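A Morning at the Ferreira Wool Mill Open Day, Steltville

I've been meaning to get to this open day for years, and this January I finally did it, with my friend Noemi along for the drive and a thermos of coffee that tasted like the thermos.
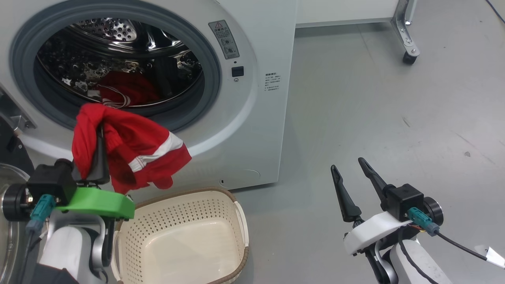
Getting there

Steltville is one of those towns you go through on the way to somewhere else. From Kitstead you take the river road, which is slow and pretty, or the highway, which is fast and has a doughnut place. We took the river road going and the highway coming back, so I feel we covered it. The mill is at the bottom of Clurkier Street, past the feed store, and the parking lot is gravel and slopes more than you'd like. Wear shoes with some grip. I saw a man go down on one knee next to his truck and pretend he was checking a tire.

Doors opened at nine and we pulled in at about ten after, and there was already a line to the corner of the building. It moved fast, though. Entry was free, and you got a paper wristband and a little card with your tour time on it. Ours said 9:45, group 3, so we had time to poke around the yard and look at the old water wheel pit (no wheel anymore, just the pit, with a railing around it and a sign about the flood).

I should say up front that I'm a knitter and not any kind of expert on mills. Noemi Crenshaw, who came with me, spins her own yarn and knows a lot more, and she spent the whole morning whispering corrections in my ear. So if I get something right in here it's probably hers.

The sorting room

Our guide was Rosalind Nakamura, who has worked at Ferreira since she was nineteen and has done nearly every job in the place. She had a great big voice, which she needed, and she did the entire tour walking backward without bumping into one thing.

You start in the sorting room, and oh my goodness, the smell! If you've never been in a closed room with a lot of raw fleece, it's something like a barn crossed with a candle. I loved it. A teenager in our group did not love it and spent the first stop with his face in his hoodie.

Fleeces come in from small farms, mostly in big clear bags with a tag tied on, and they get thrown out flat on a slatted table so the short bits and the dirt can drop through. Rosalind pulled off a lock from the shoulder and one from the back leg and passed them around so we could feel how different they were. The shoulder was soft and crimpy and the leg was basically a doormat. She said people who send in a fleece for the first time are often sad about how much gets taken off the edges, and that she's had folks cry on the phone. She takes off the edges anyway.

The table is old maple and it has gone completely smooth and dark from the grease. Noemi rubbed her hands all over it and then on her jeans.

Scouring

Next is the scour, where the wool gets washed. It's hot in there and the floor is wet, so they make you stay behind a yellow line. Ferreira does it in a train of long tubs, and the wool gets nudged along from one to the next by these slow rakes that come up and over, up and over. I could have stood there for an hour. The water in the first tub was the color of strong tea with milk, and by the last one you could see right to the bottom.

Somebody asked the question I was dying to ask, which was why it doesn't all turn to felt. Rosalind said it's a matter of keeping the heat even from tub to tub and never, ever roughing it up. Sudden cold is the killer. She told us about a bad day years back when a valve stuck and they pulled out a batch like a bath mat. They kept a chunk of it and it hangs on the wall by the time clock.

So then of course half the group wanted to talk about sweaters they've ruined at home. I confessed to the green cardigan (I will be confessing to the green cardigan until I die). Rosalind's advice for hand knits was cool water, a little soap, no wringing, roll it up in a towel and dry it flat. If you have to use a machine, use the wool cycle if it has one, put the sweater in a mesh bag, and don't wash it with jeans. And check the drum before you start. She once found her husband's gloves in there after the fact, and she said they'd fit a doll now.

Carding and spinning

The carding room is the loud one. They hand out foam ear plugs at the door, and you really do want them. The carder is a huge thing, drums on top of drums, all covered in tiny wire teeth, and the wool goes in at one end in clumps and comes off the other as a sort of cloud. It's so thin you can see your hand through it. Then it gets split into soft ropes that would pull apart if you looked at them wrong.

The big carder was built in another state and came in by rail in pieces, and it took most of a spring to put back together. Rosalind knows where every grease point is. There was a man working on it while we were there, and he had a paintbrush stuck in his back pocket and never looked up at us once. I guess you'd get tired of it, thirteen people at a time with their phones out.

Spinning is one floor up, by way of a steep wooden staircase with a rope on the wall for a handrail. There's a freight elevator for anyone who can't do stairs, and they were nice about offering it to everybody. The frame upstairs was running a gray two-ply, row after row of bobbins filling up all together, and when a strand broke a woman walked over and joined it with a flick of her fingers while the bobbin next to it was still going. Noemi made a noise out loud. She says that join takes her two tries on a good day, sitting down, with the wheel stopped.

I wish we'd had longer up there. The light comes in from both sides through tall windows, and you can see the river and the back of the church. They moved us along because group 4 was on the stairs.

The dye shed

The dye shed is across the yard and it's newer, with a concrete floor and good fans. They only had one pot going, a deep rust color, and they let a kid lift the skeins out with the pole (with a grown-up on the other end of it). The rest was a table of sample cards, and this is where I lost my whole head. They've got every color they've made since the eighties on little tied loops, with the recipes on the back in pencil. Some have names. My favorite was a brownish purple called Wet Porch.

A lady asked if they'd bring back an old blue that she had used for a blanket, and Rosalind flipped through the box and found it in under a minute. She wrote the lady's phone number on her own hand.

Lunch and the shop

The food was in the boiler house, chili and cornbread from the high school band parents. Eight dollars, good chili, not enough cornbread. Get there before noon. We sat next to a couple who raise sheep up past Kitstead and had brought pictures of every single one, and I looked at every single one.

The shop was packed. Open day prices are lower than the regular ones, mostly on seconds and odd dye lots, and there's a bin of mill ends by the pound that people were in up to their elbows. I bought enough of a heathery gray for a vest, then went back for 515 yards of the rust, which I don't have a pattern for. Noemi bought roving and a bag of lanolin soap and then hid both from me so I wouldn't say anything about her spare room.

They do take cards but the reader was slow, and the cash line went twice as quick.

A few things if you're going next time

Tours go out all morning and fill up. Rosalind told us they had more than 1000 people through last year, and the afternoon ones run short, so go early.

The bathrooms are in the office building, not the mill. Follow the arrows and then ignore the last arrow.

Dress in layers. The yard was freezing, the scour was like July, and I carried my coat for two hours.

Leave the stroller in the car if you can. They'll let you park it by the front desk, but it gets crowded there.

No dogs, though I did meet the mill cat, who is orange and sleeps on the invoices.

We stopped at the doughnut place on the way home and sat in the car with the heat on, and Noemi had already pulled a handful of the roving out of the bag and was drafting it between her fingers over the gearshift. I've still got bits of it on my seats.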